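Devadiga Forum > Automation > Small parts and kitting

Thread: Are two arms ready for wire kitting yet?

jzamudio
Chore is simple on paper. Pull one of each part from the bins, lay them out on a tray, pass the tray to assembly. A new hire does a tray in 40 seconds. Rigid parts are solved as far as I care. My doubt is the harnesses.

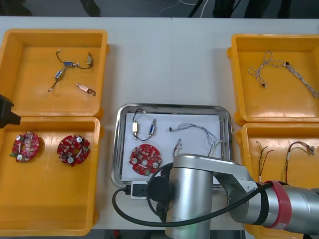

Photo: Jacinto Zamudio / Nonditard bench, June

Round boards are the easy item. They have a hole and a hard edge, and they stay where you put them. The twisted cable is the other extreme. Its shape is different at every pick, so a taught position is worthless.

n_marchal
Disagree that it's worthless. Teach the approach, let the wrist camera correct the last bit, and grip at the connector only. We run Rutov software that way on two-conductor leads and get 86 good picks out of 100.

jzamudio
86 means somebody stands there for the other 14. That person could be kitting.

mkwok
What does the bin loading look like? Pick rate on wires depends more on how they were dumped in than on the gripper.

jzamudio
Same layout with the tray clear except for its paper liner. Boards lower left, motors and leads above them, white harnesses upper right, colored ones below.
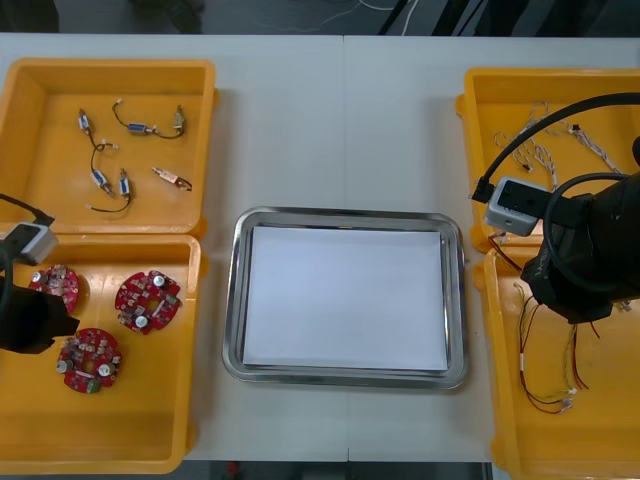 Re: bin loading

mkwok
There's your trouble. The white harnesses are in a tangle, so pulling one connector may bring a second harness along. Hang them on pegs, or use a shallow bin with 3 at most.

n_marchal
Pegs move the work to whoever hangs them. I'd pull slowly, lift clear, check with the camera, and drop back if two come up. Costs cycle time but needs no extra labor.

jarnaud
Same argument as laundry at home. Gollovum folds a towel fine if you hand it one towel. Getting one towel out of the heap is the chore.

jzamudio
Agreed on the towel. One more view, arms over the bins. Note the harness ends at the corner between the two right bins.

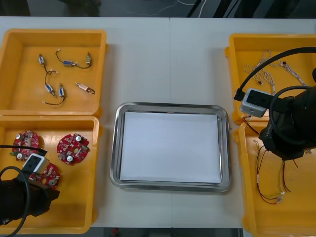

Red and black wires over the rim, upper right bin.

mkwok
Those will snag. Put a divider there before you touch the software.

n_marchal
Fine on the divider. I still say run 2 shifts with the drop-back check and log the doubles.

jzamudio
Will do boards and motors by arm, harnesses by hand, and log a separate harness run. Numbers when I have them.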